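Workshop notebook, Numthorpe, side room
January, started 9:40
Written by Milan Van Acker

Continued from the last entry, where I ended with the potato pieces. This time it is radish, the long white kind, because the people at Harries asked for a vegetable that is firm, pale and cheap. I bought 5 of them at the market. One was soft at the thin end and I put it in the soup at home, so four are for the work.

Preparation. I washed them in cold water and peeled them with the old peeler (the new one takes off too much). Then I cut on the kitchen counter and carried the pieces to the table on a plate. I want to write down the shapes, because last month we had three different words for the same piece and afterwards it was impossible to read the notes.

Stick: straight, with square sides, the length of a finger or a little more.
Wedge: has one round side, which is the outside of the radish.
Puck: a full slice, thick, standing on its flat side.

Please use these words also on the bags. "Chunk" is not a shape.

The sticks are the easiest to cut if I first make a flat side and let the radish rest on it. Before I learned this, it rolled away from the knife all the time. The wedge is what stays after the sticks are made, so the wedges have no fixed size and I do not try to correct them. For the puck I use the thick middle part only. The thin end gives a slice which is too small and dries faster.

About drying. I weighed one stick directly after cutting and it was 16 g. I left it on a saucer beside the window during lunch and the surface became a bit like rubber. It also bends more before it breaks. So in the afternoon I kept all pieces in a box with a wet cloth and closed the lid. This is better. The cloth should be pressed out well, otherwise there is water in the bottom of the box and the lowest pieces become slippery.

Boards. We have two kinds in the drawer and I would like to keep only one. The bamboo is harder and the water stays on top, so I can dry it with one movement of the towel. The older boards take the water in and become dark in the middle. They are still good for cutting bread. I oiled one of them with the Flustusen oil, two thin layers, and I will look at it again when it has rested some days. The smell is not strong but I notice it when I bend over the board.

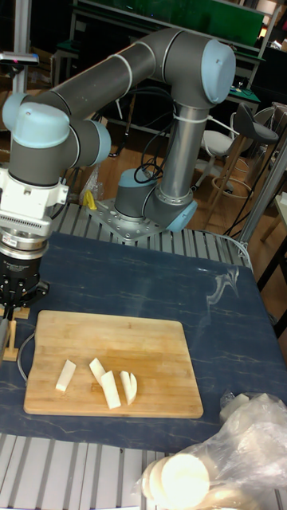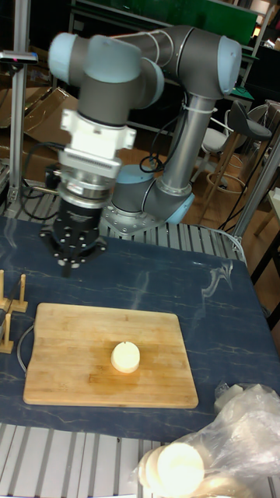

Radish on the board, on the blue mat: first picture, sticks and one wedge; second picture, one round piece alone.

The dark blue is good behind the radish. With the gray cloth from before I had to look twice to find the small pieces, and now even a thin splinter is easy to see. What I like less is that it shows every drop. I wipe with the yellow towel first and then with a dry one. If only the wet towel is used, there are white lines after it dries, I think from our hard water, and on this pattern one can confuse them with the veins.

Small problem at 14:15: I had written "puck, thick" on the box but no measure. Flernthorpe will ask for it. I measured what was left in the box and the slices were not equal, the difference was up to 5 mm between the thickest and the thinnest. My cutting by hand is not good enough for this. Perhaps we can make a simple guide from two strips of wood, the same height on both sides, and let the knife slide on top of them. I have strips from the shelf repair. To try next time.

Cleaning. Radish juice dries clear and then it is sticky, so the board must be washed the same day. I used warm water and a little soap, and let it stand on the long side against the wall. Not flat! Last time it was lying flat on the counter and it was still damp underneath the next morning.

Stock: 96 small bags left in the carton, so no order is needed now. Labels are almost finished. The permanent pen is in the drawer with the tape, please put it back there with the cap on.

The rest of the radish I grated with some salt and vinegar and left it in the fridge on the middle shelf, in the glass bowl. It is for eating, everybody can take. The box with the cloth on the lower shelf is NOT for eating.

To do:
- wood guide for the slices
- measure the pucks and write it on the label
- look at the oiled board
- ask Harries if they want the peel left on for some of the wedges
- new labels

Stopped at 16:50.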